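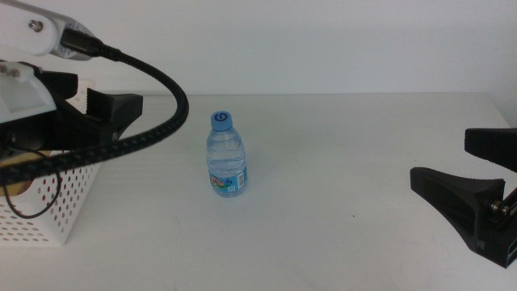 Vista de la cámara fija: botella pequeña sobre la mesa, entre las pinzas izquierda y derecha; cesta blanca perforada a la izquierda.

Lallora-Botella: ficha de datos

Resumen

Lallora-Botella reúne 1.307 episodios teleoperados con un robot de dos brazos. La tarea es siempre la misma: coger una botella de agua pequeña de la mesa y dejarla en la cesta. El conjunto se grabó para estudiar cuánto influye la posición inicial del objeto en una política aprendida por imitación.

Versión publicada: 16 de julio de 2022
Responsables: Mawar Hartono (grabación), Vinzenz Strebel (entrenamiento y evaluación)

Contenido de cada episodio

- vídeo de la cámara fija
- posiciones articulares de ambos brazos
- apertura de las dos pinzas
- acción enviada por el operador
- etiqueta de éxito, asignada a mano al final del episodio

Todas las señales se remuestrean a 20 Hz. Los episodios fallidos se conservan y llevan la etiqueta 0; hay 107. Para entrenar solo con demostraciones correctas hay que filtrarlos antes de calcular las estadísticas de normalización.

Método

La política Grabner recibe la imagen y el estado articular y predice un bloque de acciones. Comparamos dos formas de elegir las demostraciones: al azar o repartidas por zonas de la mesa, con el mismo número en ambos casos. La red, el número de pasos y la semilla no cambian.

Resultado

Con la selección por zonas, la política completó el 89 % de los intentos de evaluación. Con la selección al azar, los fallos se concentraron en las posiciones más alejadas de la cesta: la pinza cerraba antes de rodear el cuerpo de la botella. No hemos probado si la diferencia se mantiene con más demostraciones.

Limitaciones

- Una sola mesa y un solo fondo, blancos los dos.
- El cable trenzado del brazo izquierdo entra en el campo de la cámara y puede tapar la botella en las posiciones cercanas a la cesta. No se ha enmascarado.
- El texto de la etiqueta de la botella no se lee a esta resolución.
- No hay datos de fuerza ni de contacto.

Particiones

Las particiones se hacen por sesión de grabación, nunca por episodio. La lista está en sesiones.csv. La sesión de prueba Bosatico no debe usarse para ajustar hiperparámetros.

Cambios previstos

En octubre se añadirán los registros de evaluación completos, con los vídeos de los fallos.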